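Speaker notes: What I saw at the Brosport open day
Lunchtime talk, Clerkthorpe library, March 21, 2025
14 slides, keep it moving, leave time for questions

Slide 1. Title
Say hi. Thank the library for the room. Ask who has stood next to a working robot arm before. Wait for the hands. Then: I hadn't either, until I walked into Brosport, and I've been boring my family with it ever since.

Slide 2. Where and what
Brosport is the workshop at the end of the old rail yard. Plenty of you drive past it. They open the doors twice a year, and the next one is in May (repeat this at the end, people always ask). Free, no booking, wear shoes you can stand in. The group that runs the arms is called Fallier. The software they teach them with is Oprea, and I'll come back to it on slide 9.

Slides 3 and 4. Getting in
Short. Safety talk at the door, yellow line on the floor, stay behind it. The staff were so patient! A kid near me asked the same question three times and got a proper answer each time.

Slide 5. What I expected
Car factory stuff. Sparks, cages, big orange arms swinging doors around. Pause here, because I want people to have that in their heads before the next slide.

Slide 6. What I got
A tabletop with groceries on it. A plate, a ketchup bottle, a basket, bits of fruit like you'd find in a play kitchen. And a white arm hanging over it all, with a blue-green light glowing in the middle of its sensor head. I loved it right away. Leave this one up for a while and let people look.

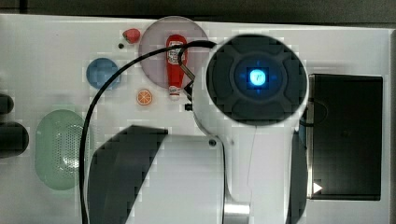 Slide 7. Why groceries
I asked this and the answer stuck with me. A car door is the same car door every time. A kitchen table is a mess, and it's a different mess every day. Bottles are slippery, plates are flat and awkward to get a finger under, small round things roll off. If you want a machine to help somebody at home someday, this is the homework. (Do the thing with the mug and the pen from the lectern. Pick up each one slowly and ask people to watch their own hands.)

Slide 8. The demo
Tell it in order. The arm went for the bottle, stopped, backed off, and came in again from a slightly different angle. The whole crowd leaned forward. It missed twice, and when it finally closed on the bottle and lifted, we clapped like it was a ball game. I want to get that feeling across, so don't rush it. Mention how quiet the arm was. I could hear the person behind me eating chips.

Slide 9. Oprea
Keep it simple, I am not an engineer. A person guides the arm through the job, the program keeps a record, and later the arm tries on its own. They told us they'd done 14 rounds of the bottle job that morning before the doors opened. Some good, some terrible. They showed us the terrible ones too, on a big monitor, and those were my favorite part of the day.

Slide 10. I had a go
2 minutes at the controls. I was awful! I had the gripper open when I wanted it closed and I kept steering left when I meant right. What surprised me was how tired my brain felt afterward. Picking up a plate is something I do without thinking, and there I was planning every inch of it.

Slides 11 and 12. Questions people asked on the day
Will it do my dishes? Not yet, they laughed.
Is it dangerous? Stay behind the line, and there's a stop button within reach of whoever is running it.
Can schools come? Yes, ask at the desk.
Skip the one about cost if we're running late.

Slide 13. What I'd tell you to look for
Stand at the side of the table if you can, because you see the fingers better from there. Stay for more than one try. And ask the people running it what went wrong last week, they light up.

Slide 14. Go and see it
May open day, the old rail yard, park on the street side. Flyers are on the chair by the door. Thank everybody, then questions. If it's quiet, start with the mug again.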